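Category: Hand-Held Grippers > Finger Pads and Spares

Jevus Blue Replacement Finger Pads (pair), with notes on fitting and upkeep

We sell these pads and we use them, so read what follows with that in mind. The Jevus sheet calls them a "drop-in upgrade for every soft-goods task." They are finger pads. They wear, they get dirty, and a fresh pair makes a tired hand-held gripper feel like it did when it was new. The larger promises on the sheet we have not been able to confirm.

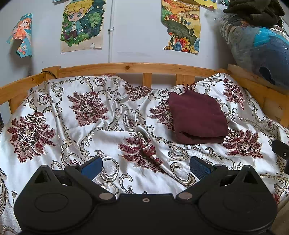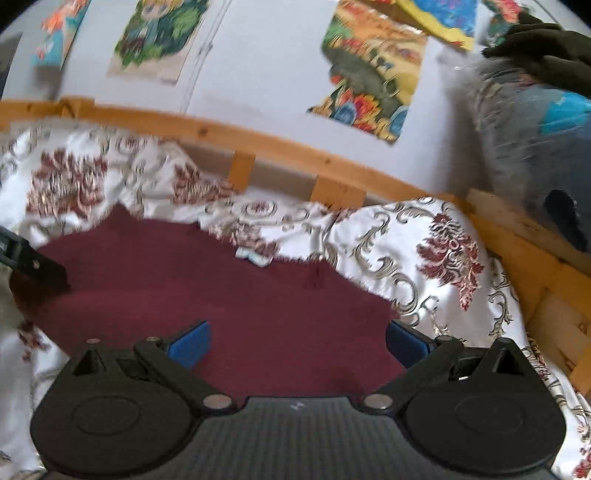

Blue pads on the hand-held gripper, with a maroon cloth on a satin bedspread.

What you get

One pair of pads, two spare screws and a folded sheet of instructions that was plainly written for an older model. Ignore the drawing on the back of the sheet. It shows a spacer that is no longer supplied and that you don't need. The pads fit the Grulton hand-held gripper and the Fikre version of the same tool. They don't fit the Rillis, whatever the seller on the other site told you. The Rillis jaw is narrower at the tip, and we have had three pairs sent back by people who tried filing the pad down to suit.

Do you need new pads?

Maybe not. Most of the gripping trouble we hear about comes down to lint and skin oil, and a wipe fixes it. Before you order, do this:

Wipe both pads with a damp cloth and plain dish soap, then with clean water. Let them dry all the way. Close the jaws on a single layer of thin cotton and pull gently by hand. If the cloth holds, keep your money. If it slides out on one side and holds on the other, your problem is alignment, and a new pair will slide in exactly the same place.

Pads that are shiny across the whole face, or lifting at a corner, are finished. We change ours after 60 hours of squeezing cloth. Jevus says to expect four times that. We have never come close, and we stopped believing the number after the second pair. If you mostly pick up hard plastic parts you may do better than we do.

Fitting

Set aside 18 minutes for your first pair. After that it goes quicker, though the left side always seems to fight more than the right on our Grulton.

Unplug anything that is plugged in. If your gripper has a camera on it, cap the lens or tape a bit of soft cloth over it, because the screwdriver will slip sooner or later.

Open the jaws as far as they go. Back out the old screw a little at a time while holding the pad with your thumb. Keep the old screws if the slots are still sharp; they are better made than the new ones. Lift the pad straight off. Should it stick, warm it with a hair dryer on low. Don't pry with a knife. The arm under the pad marks easily and the new pad will sit on whatever burr you leave.

Clean the bare seat with rubbing alcohol and let it dry. Put the new pad on, start the screw by hand, and turn until it is snug. Stop there. The sheet asks for thread locker. We tried it on one tool, stripped the screw getting it out, and haven't used it again. We check the screws before each session instead, which takes a few seconds.

Lining up the jaws

The sheet gives this one sentence, and it matters more than all the rest. Close the jaws slowly on a strip of printer paper. Both pads should touch the paper along their full height at the same moment. Slide the strip up and down. If it drags at the top and moves freely at the bottom, one of the arms is sitting crooked on its pivot.

Look at the pivots first. They loosen, more so if the tool gets tossed in a bag. Snug each one, work the jaws open and shut 8 times, and try the paper again. An arm that still wobbles after that has a worn pivot, and no pad at any price will cure it. We stock the pivot kits, but check with us before buying one. There are two lengths and the packaging doesn't tell you which one is inside.

Don't shim a pad with tape. It works for an afternoon, then the tape creeps and your jaw gap shifts. If you are recording the gap along with the motion, that shift ends up in your recordings and you may not notice until much later.

Soft goods: what the pads do and don't do

Textured pads grip terry cloth and fleece well. So did the smooth ones, to be fair. The texture makes a real difference on a single layer of thin fabric, where the old smooth pads let go in our hands far too often.

On satin and other slippery cloth we are less impressed. Jevus claims "sure hold on all textiles." Our own trials say the pads hold satin if you take a proper pinch with a fold in it, and slide if you try to lift a flat edge. A new pad doesn't change how you have to approach the cloth. Folded edges, corners and ridges are easy. Flat, tight fabric is hard, and anyone selling you a pad that makes it easy should be asked to show you.

There is a second catch. Textured faces pick up fuzz. Dark towels are the worst for it, and a pad packed with lint grips no better than a smooth one. A soft toothbrush clears it. Brush along the texture, never across it, and skip the compressed air, which only drives the fuzz down into the pivots.

Care between sessions

Check the pad screws and the pivot screws. Brush off lint. Wipe the faces if they feel slick. Put the gripper away with its jaws slightly open, because pads left pressed together for weeks take a set and then won't meet flat. We learned this in July, when a pair stayed clamped in a hot car and came out slightly dished.

No oil on the pivots. A drop of dry lube twice a year is plenty, and if you can smell it, you used too much. Oil finds its way to the pads every time.

If you run two grippers, one in each hand, change the pads on both on the same day. A fresh pair on one side and a worn pair on the other makes the two hands feel different, and people start favoring the good one without noticing.

Returns

Unopened packs can come back any time. Opened packs can come back if the pads haven't been fitted. We don't take back pads that have been trimmed, filed or glued, and we can tell.

A word on the "Pro" version

Jevus also lists a Pro pad in the same blue at close to double the price. We bought 2 pairs and ran them beside the standard ones. They wore out at the same rate and let go of the same fabrics. The box is nicer. We don't carry them, and we'd want to see something other than the box before we did.

Page last checked Feb 2, 2023. Fit notes cover the current Grulton and Fikre tools only. For older tools, measure the screw spacing on the arm and send it to us before you order.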